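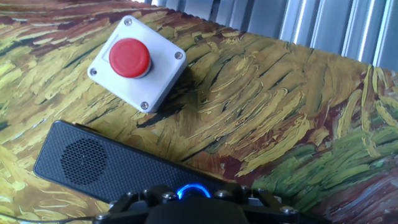 Brondatska beach made a travel magazine's list of the best quiet beaches this summer. I've been going there since I was a kid, so a few notes for anyone planning a trip.

The ferry from Elari runs twice a day in season. It takes 40 minutes and costs 10 each way. Buy the ticket on board. The booth at the dock has been shut since July.

The beach is 600 meters long. The north end has the soft sand and the shallow water. The south end is mostly pebbles, and it drops off fast, so keep small kids away from it.

There is one place to eat, Candau. Grilled fish, potatoes, cold drinks. Cash only. Danuta Wieczorek runs it and she closes when the fish is gone, which can be 2 in the afternoon.

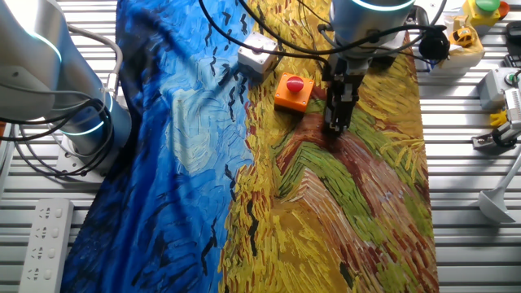
The walk to the lighthouse starts behind Candau and is better than the beach if you ask me. It goes up through farmland most of the way. Think of the Van Gogh-style print on that cloth, with the winding reddish-brown path, green grass on both sides and yellow wheat beyond it. The trail has the same colors in late summer. It gets steep after the second gate.

The lighthouse has 1229 carved over the door. Karthikeyan Kartha, who leads the guided walks, told me it's a lot number from the land survey. People keep posting it as the year it was built. The tower is much newer than that.

For a place to stay, Brophy is the only guesthouse on the island side. Plain rooms, good breakfast. Book by phone, they don't answer email.

Last thing: the ferry drops to one trip a day after the season. Check the board at the dock before you walk up to the lighthouse.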